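Search this book Search Clear

Chapter 4. Learning From Hands
Reading time: 17 minutes

If you have ever tried to tell somebody over the phone how to fold a shirt, you already know the trouble this chapter is about (and you have my sympathy!). Words run out quickly. So we let people do the chore themselves, holding the same gripper the robot will later wear, and we keep the whole motion, hesitations and all.

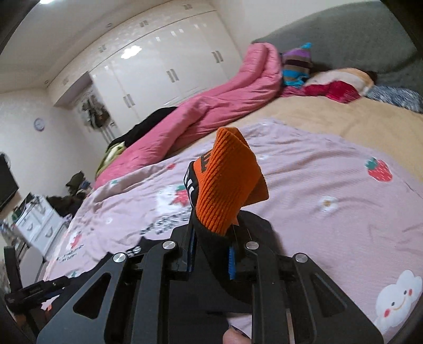 Figure 4.1. A sock with an orange cuff held between the padded fingers.

Small things come first in our method, and Tamara Ursu and I went through 54 homes before we dared to ask for anything bigger. A long-sleeved top is a different animal, because where you pinch it decides nearly everything that follows, and two sensible people will seldom choose the same spot.
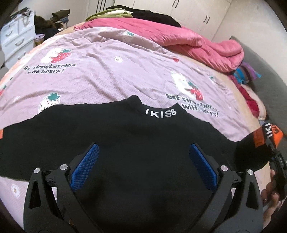
Figure 4.2. Open jaws over a black top laid flat on the bed.

We'll begin with how those choices are recorded, and then come to the 20 folds that gave us so much grief.

Comments (2)
Ovidiu Ene: Read it over breakfast, lovely start. Is the sock data in Stata format?
Maricica Hodoroagă: My students want more on sleeves, please!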